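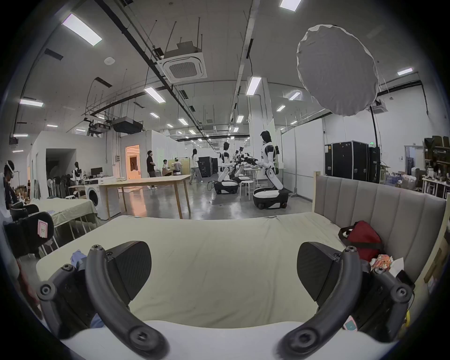

Home Courses Handouts Recipe File Contact

Kitchen Basics, Unit 2: Pickling Liquids and Quick Pickles

Handout to go with the January evening class. Bring it with you, because we'll be writing on it!

I love teaching this unit. Quick pickles are the fastest way I know to make a plain dinner taste like you put some thought into it, and once you understand the liquid you can stop looking up recipes and start making your own. Everything in this handout is for refrigerator pickles. Shelf canning is a separate class with Florante Navarro, and please don't try to can anything using the ratios below, as they haven't been tested for that.

The basic brine

We'll work in grams tonight. For one batch:

200 g water
200 g white vinegar (5 percent acidity, check the label)
8 g fine salt
20 g sugar, or less if you like things sharp

Heat it just until the salt and sugar are gone, then pour it over your vegetables. That's the whole method. Equal parts water and vinegar is where I'd like everybody to start, and it's the one to memorize. If you want it punchier, use more vinegar and less water. Going the other way gives you a milder pickle, but it also won't keep as long, so for this class please don't go below half vinegar.

A word about salt. A spoonful of flaky salt and a spoonful of fine table salt do not weigh the same (not even close!), and this is the reason one person's pickles are perfect and the next person's are like seawater. Weigh it. If you're making a big party batch with 1000 g of liquid in total, you need 20 g of salt, the same 2 percent we used above.

Hot pour or cold pour?

Hot brine softens things a little and gets the flavor in faster. I use it for carrots, cauliflower, green beans and thick onion wedges. Cold brine keeps the crunch and the color, so it's lovely for cucumbers, radishes and thin red onion. Kartini Kwok from last term's group does her cucumbers with brine cooled to 80 degrees Fahrenheit and swears they stay snappier than with brine straight from the fridge. I tried it and couldn't tell the difference, but hers do disappear first at every potluck, so try both and report back.

Cutting

Thin slices are ready in half an hour. Sticks want overnight. Whole baby carrots need several days and even then the middle can be a bit shy. Try to cut everything in one jar to the same thickness — this matters more than the spices do.

Spices

Start small. For one batch pick two or three of these:

mustard seed, 1 teaspoon
black peppercorns, 1/2 teaspoon
coriander seed, 1/2 teaspoon
one dried chili
one bay leaf
a few slices of fresh ginger
a sprig of dill

Toast the seeds in a dry pan first if you have a minute. The smell alone is worth it! Ground spices turn the brine muddy, although turmeric is a wonderful exception if you don't mind yellow fingers (and a yellow cutting board, and a yellow sponge).

Keeping

Clean jar, clean fork, lid on, in the fridge. Keep the vegetables under the liquid. Thin onions are best within two weeks. Carrots and cauliflower will go three. If anything looks fuzzy or smells off, throw the jar's contents out and start again. I don't reuse brine for a second round of vegetables, as it's been watered down by the first, but a splash in potato salad or a bean soup is terrific.

For next class

Make one jar at home using the basic brine and one where you change a single thing: the vinegar, the sugar, the cut or the pour. Label them both. We'll taste them side by side at 7 p.m. with crackers and a mild cheese, and I'll bring my rice vinegar radishes.

Reading: the section on acids in your course packet, and the page on cucumbers if you have time. Pickling cucumbers can be hard to find in winter, so the small Persian kind are fine.

Get new handouts by email. Enter your address to join the class newsletter. You can unsubscribe at any time.

Contact | Copyright Kereama Cooking Classes | Back to top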